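2025년 6월

생물 문제집 개정 작업 노트 (Nelon판, 중학 2~3학년 보충반용)

어제 하던 데서 이어서. 소화·순환 단원 본문 문항은 다 옮겼고 호흡 단원은 중간까지. 현재 총 334문항. 1월판이 306이었으니까 늘긴 늘었는데 늘어난 게 거의 다 단답형이라 마음에 안 듦. 서술형 더 필요함.

정리 기준 다시 적어둠 (자꾸 까먹음)
- 교과서 단원 끝 문제는 빠짐없이 싣고 뒤에 추가 문항
- 한 문장 길이 짧게. 관계절 두 개 겹치면 무조건 자르기
- 용어는 처음 나올 때 한글 + 한자어 풀이. 예: 융털 = 작은창자 안쪽의 아주 작은 돌기
- 답은 문제 바로 밑 말고 단원 뒤로. 1월판은 바로 밑에 있어서 애들이 그냥 베껴 씀

소화 단원
침 아밀레이스 문항 두 개가 사실상 같은 질문. 하나 삭제. 쓸개즙에 소화 효소 있다고 쓴 보기, 오답 보기로는 괜찮은데 해설에 설명이 한 줄도 없었음. 추가함: 쓸개즙은 지방을 작은 덩어리로 흩어 놓고, 실제 분해는 이자액의 라이페이스.
암죽관 그림 라벨 화살표가 모세혈관을 가리키고 있음. Undent 쪽 원본 파일부터 틀려 있었음. 고쳐달라고 메일 보냄, 답 아직.

순환 단원
심장 그림 좌우 문제. 해마다 나온다. 그림에서 오른쪽에 보이는 게 좌심실이라는 안내를 문항 안에 넣을지 그림 밑에 넣을지. 일단 그림 밑에 넣음. 문항 안에 넣으니까 문장이 길어져서 더 헷갈려 함.
폐동맥에 정맥혈 흐른다 → 보충반에서 제일 많이 틀린 문항. 혈관 이름은 심장 기준(나가면 동맥, 들어오면 정맥), 혈액 이름은 산소 기준. 이 두 줄 박스로 따로 뺌. 표로도 만들어 봤는데 칸이 많아서 폐기.

호흡 단원
가로막 내려갈 때 갈비뼈 올라감. 이거 순서대로 묻는 문항 15번이랑 해설이 서로 반대로 되어 있엇음. 해설이 맞고 문항 정답표가 틀림. 수정 완료. 인쇄 전에 잡아서 다행.
고무막 모형 문항: 고무막 = 가로막, 유리병 안 = 흉강, 풍선 = 폐. 모형에서 재현 안 되는 것(갈비뼈 움직임) 묻는 서술형 하나 새로 씀. 채점 기준은 부분점수 포함해서 4점 만점. "유리병은 부피가 안 변한다"까지 쓰면 만점, 갈비뼈만 언급하면 절반.

배설 단원은 손 못 댐. 여과·재흡수·분비 표만 Gandau판에서 가져와서 비교해 봤는데 포도당 칸이 애매함. 건강한 사람 기준이라고 안 써 있음. 우리 쪽은 꼭 쓸 것.

조판
Kamath 양식으로 옮기니까 첨자가 다 풀림. CO2, O2 전부 다시 잡아야 함. 찾아 바꾸기로 한 번에 하려다가 문항 번호까지 건드려서 되돌림. 단원별로 나눠서 할 것. 표 테두리는 인쇄하면 흐리게 나와서 한 단계 굵게.
글꼴 크기 본문 키웠더니 쪽수 넘침. 여백 줄여서 해결. 제본 쪽 여백은 그대로 둬야 함 (1월판은 안쪽 글자가 접혀서 안 보인다는 말 있었음).
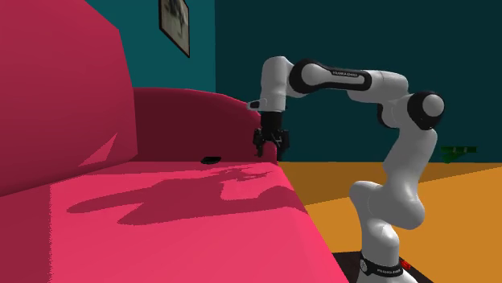 붉은 소파와 로봇 팔, 렌더링

보충반 시험 사용 메모
- 쉬운 문항부터 배열한 쪽이 확실히 손을 덜 놓음. 단원 순서는 유지하고 단원 안에서만 난이도순
- 빈칸 채우기는 첫 글자 힌트 주는 버전이 반응 좋음. 근데 힌트 너무 많으면 내용을 안 읽음. 절반만 주기로
- "옳은 것을 모두 고르시오"는 아직 어려워함. 각 보기에 O/X 먼저 표시하게 칸을 넣음
- 그림 문항은 흑백 인쇄에서 동맥·정맥 구분 안 됨. 빗금이랑 점으로 바꿔야 함. 색 믿지 말것

남은 일
배설 단원 전부. 세포 호흡 연결 문항(소화-순환-호흡-배설 묶어서 묻는 것) 초안. Undent 답 오면 암죽관 그림 교체. 정답표 다시 대조, 이번엔 문항 쪽 말고 해설 쪽부터 읽으면서. 표지 문구도 아직 1월판 그대로임.

세포 호흡 묶음 문항은 포도당 한 분자 따라가는 식으로 써 볼 생각. 밥 → 작은창자 → 간 → 심장 → 다리 근육. 도중에 혈관 이름 묻고, 끝에서 이산화 탄소랑 물이 어디로 나가는지 묻기. 길어질 것 같으면 두 쪽으로 나눔.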